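How to Get the Musty Smell Out of Bath Towels
Posted 25 Mar 2018 by Hinata Ogura

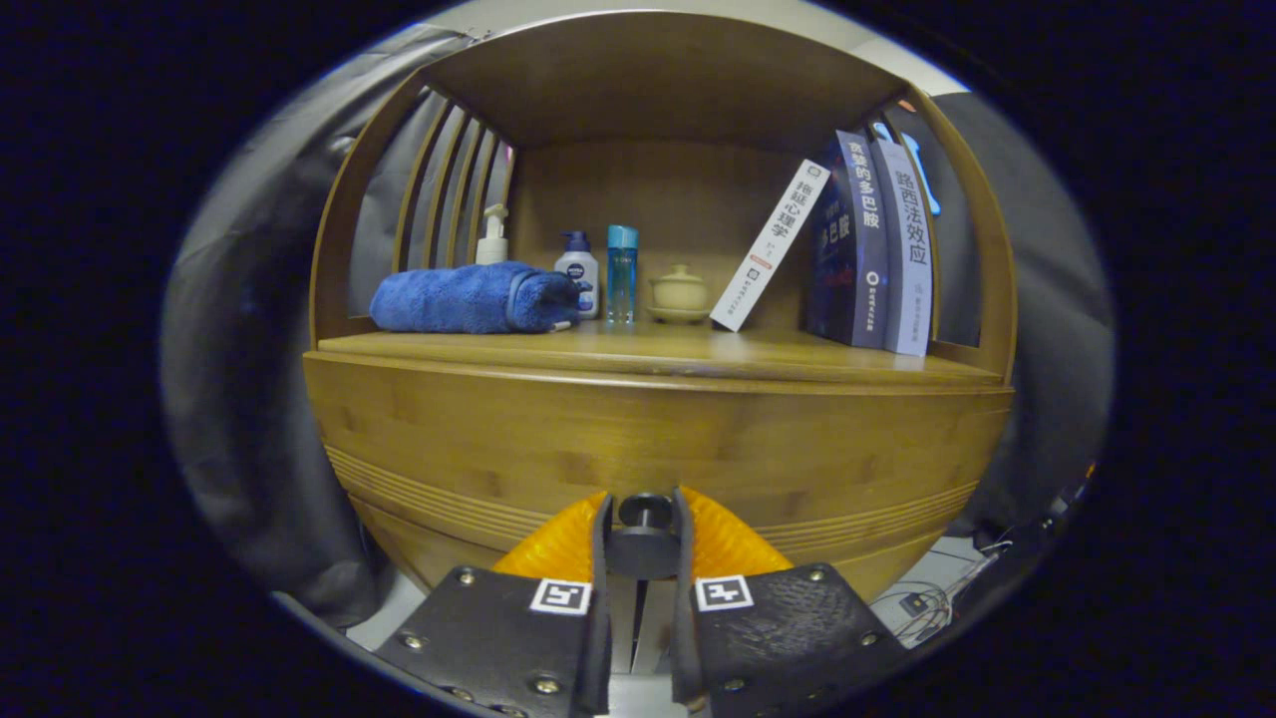
You know the smell. You step out of the shower clean, bury your face in a towel, and come up smelling like the inside of a gym bag. The towel was washed yesterday. You used extra detergent. You may even have used the good detergent.

The extra detergent is most of your problem. Towels are thick and loopy, and they hang on to whatever you put in them. Soap that doesn't rinse out builds up in the loops along with skin oil and fabric softener, and the whole mess stays damp longer than it should. Then it starts to smell, and then you add more soap. I did this for years with great confidence.

What you need

White vinegar, the cheap kind
Baking soda
Your usual detergent, which you will be using less of
A washer with a hot setting
An afternoon when you plan to be home anyway

Step 1. Check the label

Most cotton towels can take hot water. Some dark colors will sulk about it, so wash those by themselves the first time. Anything with a fancy trim gets warm water and lower expectations.

Step 2. Wash with vinegar and nothing else

Load the washer half full. Towels need room to flop around, and a packed drum just gives them a warm group hug. Run the hottest cycle the label allows with one cup of vinegar in the drum. No detergent, no softener, no bleach. Please take that last one seriously: bleach and vinegar together make a gas you don't want in your laundry room, or in you.

If the water in the drum looks sudsy halfway through, congratulations, you've found all that extra detergent.

Step 3. Wash again with baking soda

Leave the towels where they are. Sprinkle in half a cup of baking soda and run the hot cycle again. Don't put the vinegar and baking soda in together. It fizzes nicely and then you have salty water.

Step 4. Dry them all the way

Move them to the dryer as soon as the cycle ends. My cousin Natnael Mamo considers "as soon as" to include the following morning, and his towels smell like a pond. Shake each one out hard before it goes in, which fluffs up the loops and frightens the cat. When you think they're dry, feel the hems. If the hems are cool, give them another ten minutes.

On the line is fine too – just pick a breezy day and bring them in before dusk.

Step 5. Fold, roll, put away

Roll them or fold them, I have no opinion, though I have lived with people who did. An open shelf beats a closed cupboard if your bathroom gets steamy.

Keeping them that way

Use half the detergent you think you need. Skip the softener, which coats the cotton and makes it worse at the one job it has. Hang used towels spread out on a bar – a hook bunches them up and the middle stays wet. Repeat the vinegar wash once a month, or whenever your nose suggests it.

Still smelly?

Smell the washer. Front loaders collect gunk in the rubber door seal, so wipe it out with a vinegar rag and run an empty hot cycle. Leave the door open between loads. If the towels still smell after all that, cut them up for rags and let the dog have the good one.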